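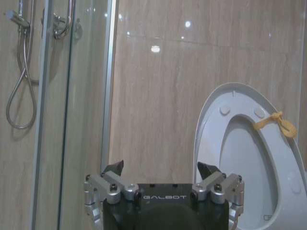

*The two-finger gripper between the shower enclosure and the toilet, lid raised.*

For 60 rooms, the Zilline bathroom service asks 1555 dollars per month, and I was asked if a small guesthouse should pay it. My answer is no for now, but I say it with more respect than I expected.

The offer from Skisard is simple to read. They bring the machine, they teach it your bathroom, and one worker of yours stays on the floor with it. The brochure speaks mostly of speed. I think this is the wrong thing to sell. A good cleaner is already fast. What she cannot do is kneel behind the toilet for 20 years without pain in her back, and for this reason alone I want such machines to succeed.

The difficulty is that bathrooms are not made for two fingers. Every wall has something on it that must not be wiped like the rest. 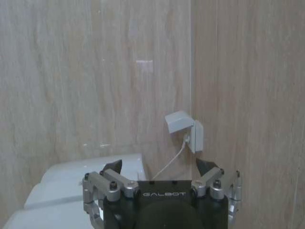 *Wall socket with its cover open and a thin white cable plugged in.*

A cleaner sees a socket like this one and closes the cover before she takes the wet cloth – she does it without thinking. The Zilline contract puts this under "room preparation", and room preparation is the duty of the client. So is removing tags and straps. I counted four such duties in the contract, and all of them fall on the same woman who was supposed to be helped.

Glass is my other worry. Babar Dhanial, who manages the Debnath guesthouse, told me that he would accept a slow robot but never a broken shower panel.

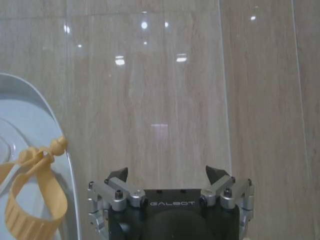 He is right, and the contract limits the payment for damage to 220 dollars. I would not sign this. If Skisard wants the small houses, it should raise that limit and take the preparation work on itself, even for a higher price. I will read their new offer in March.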